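Notebook, Wednesday, November
Tarkora left magneto, rough running 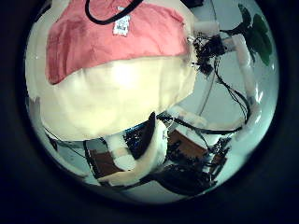 Pink sleeve with its tag, cable looped across it.

Started 7:40, hangar door stuck again, opened it with the usual method (shoulder, language).

Complaint as written by the renter: "engine shakes a bit." Complaint as told by Adhiambo Lema, who was in the right seat: the engine shook a lot, on the runup, and the renter wanted to go anyway and lean it out in the climb. They taxied back. Good. I would like more of our paperwork to be filled in by the person in the right seat.

Ran it up myself before touching anything. Right mag, drop of 91 rpm, smooth. Left mag, drop well past the limit and rough enough to rattle the door latch. Did it again at 2000 in case I had imagined it. I had not. Leaned for a minute, tried once more, no better, so not a fouled plug that will clear itself and let me go home early.

Cowl off. Pulled the bottom plugs first. Two of them oily, none cracked, gaps a little wide but nothing to write home about. Cleaned, gapped, bomb tested, all fired. Swapped top for bottom on the worst cylinder and put it back together. Same roughness, same side. One hour gone, and I now own a very clean set of spark plugs.

Harness next. The lead tester is the Fogh one, with the dial that sticks at the low end unless you tap it. Every lead passed except number 3 bottom, which passed when hanging straight and failed when bent to the shape it has in the airplane. Found a chafed spot where it goes behind the baffle. The clamp is there in the parts book. It is not there on the engine. Whoever had the harness off last decided it was optional, and the logbook entry says "reinstalled IAW manual" in beautiful handwriting.

Checked back through the log. The harness has 106 hours on it since that entry. I'd have guessed the chafe took longer.

Wenov has the lead in stock but wants to sell the complete harness. Skatton will sell the single lead and takes two extra days. Ordered from Skatton. Clamp and cushion from our own drawer, after some digging through the coffee can marked MISC, which is sitting inside a larger can marked MISC.

While in there:
— mag-to-engine timing on the left checked, within limits, left it alone
— points look fine, no pitting worth mentioning
— P-lead tight both ends
— baffle seal at the back left is tired, will not last the winter
— small oil weep at the left rocker cover, wiped off to see if it comes back

The renter phoned at 3:15 to ask if he could have it for Saturday. Told him no. He asked whether the right mag was okay. Told him yes. He asked whether it would fly on the right mag. I said the key was in my pocket and it was staying there.

Adhiambo has put the "do not fly" card on the yoke and moved the bookings to the other airplane. She also wants a line added to the checkout briefing about what a mag check is for. I said I'd draft it, so somebody remind me.

To do when the lead arrives: fit, clamp, route clear of the baffle, retest bent and straight, full runup with both mags, write up. Look at the other leads behind the right baffle too. Order seal material. Fogh tester needs a new dial or a firmer tap.

Cowl is on the rack, screws in the blue tray. Please do not tidy the blue tray.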